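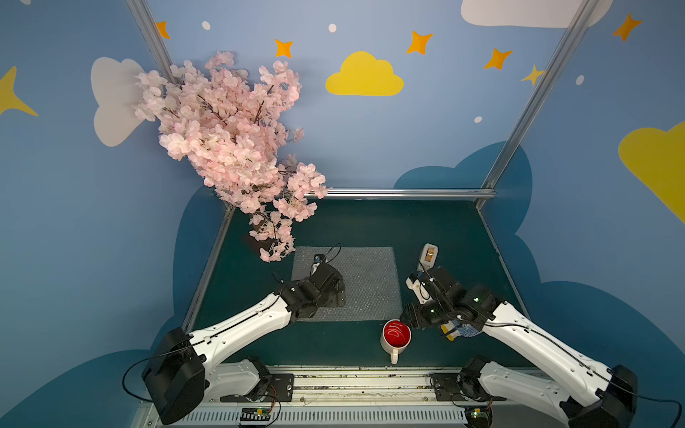
Rules for sharing a bench with two arms: a thread

1/ We've been writing house rules for our two-arm table at Dusmont since May, and I've finally got a version I like enough to post. It's one side of paper. It covers the boring bits, and I have become very, very fond of the boring bits!

2/ Rule one: one bench, one owner per shift. Your name goes on the card, and until you cross it off you decide when the arms move. If someone wants to nip in and shift a mug, they ask you first, out loud, and wait for an answer. A nod across the room doesn't count.

3/ Rule two: hands out, say "clear", then start. Both people say it if there are two of you. It felt silly for the first week and now I say it before closing the dishwasher.

4/ Rule three is the mat. Everything the grippers will touch starts on the bubble wrap or right beside it. If an object needs to go further out, you change the task sheet first and run it slowly once before you go back to normal speed.

5/ Tudor Vasiliu wanted tape marks for every object position. I wanted none. We settled on marks for the mat corners only, and the objects go where the task sheet says. (He still thinks I'm wrong about this and he may well be right.)

6/ Rule four: soft things get checked between every run. A bunched-up cloth is a lovely thing to practise on and a terrible thing to ignore. Look for loose threads, look at the fingertips, look underneath. Our sheet has a tick box for it, and if the box is blank the run doesn't go in the set.

7/ Rule five: cables. Move each arm by hand to both ends of its reach with the power off and watch what the cables do. If one pulls tight or rubs on anything, stop and re-route it. Do this at the start of the shift and again after anybody has had a spanner near the base.

8/ Open boards and bare wiring near the front of a bench get their own line: no drinks, no wet cloths, no leaning. A mug that's part of a task goes on the bench empty of liquid and stays that way.

9/ Rule six, and my favourite: the backdrop is part of the setup. Clouds, stars, blossom tree, the lot. If you change any of it, you write it down, exactly as you would if you swapped a gripper. We had a batch of 202 runs at our last place and only 175 were usable, all down to scenery moving about with no note of when.

10/ Same goes for plants, real or artificial. Pot in the corner, branches kept out of the reach of both arms, and check for dropped petals on the table before you start. Yes, "check for petals" is in our written procedure. I'm delighted about it.

11/ Rule seven: anyone can stop a run. New starter, visitor, person who came in to borrow the stapler. You don't have to explain yourself first and you never get told off for it. Ye-ji Wi put this one at the top of her own sheet over at Kettani and I'm seriously thinking of moving ours up too.

12/ What we log after each session – the owner's name, the task sheet version, any stops, anything that got moved, anything that felt odd. "Left arm sounded a bit grumbly" is a perfectly good entry. Please write the grumbly ones down!

13/ Someone asked if this replaces a proper risk assessment. No. Ours was done before the arms were ever switched on, and the house rules sit underneath it. If the two disagree, the assessment wins and we fix the sheet that afternoon.

14/ Still arguing about: how long a shift should be. We do 2 hours, then swap. Ye-ji's lot do 4 with a break in the middle. I get sloppy with my "clear" well before then, so I'm sticking with the short one.

15/ If you've got a sheet like this for your own bench, I'd love to see it, especially anything on cloth, string or bags. Tudor is collecting them for the next version and he'll read every single one.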